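Home | Archive | Threads | Log in
Search the list... Go
2 min read

Re: [odon-drivers] Anyone tried the straight road yet?
From: Lucienne Maillard
April 24, 2026

Timothée Delaunay wrote:
> I keep hearing the straight road is the nicer way over to Odon, but I've
> always gone through the villages. Is it worth changing? My wife hates
> junctions and I hate being stuck behind vans.

Oh do try it, Timothée! I've gone that way all month and I'm completely converted. It's smooth as anything, the white lines are lovely and clear (my side of it, anyway), and you can see such a long way ahead that you settle into a steady pace and just enjoy the drive. My trip to Aubert used to take 30 minutes through the villages and now it takes 20 - and I get there in a far better mood!

I can't promise you no vans, I'm afraid. There's a side road on the left where they come out, so I ease off a bit there and have a good look before carrying on. Your wife may want to shut her eyes for that one. Otherwise it's very calm going, even with a fair bit coming the other way.

If you want it really quiet, go before 9. I'd love to hear what you both think, and if you get as far as Aubert, stop for a coffee. 

Lucienne
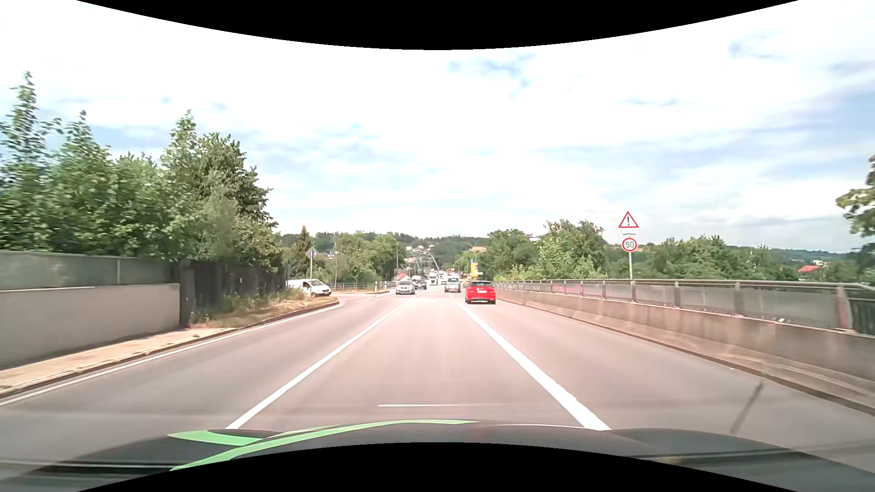

The straight road, with a van facing the road at the side road on the left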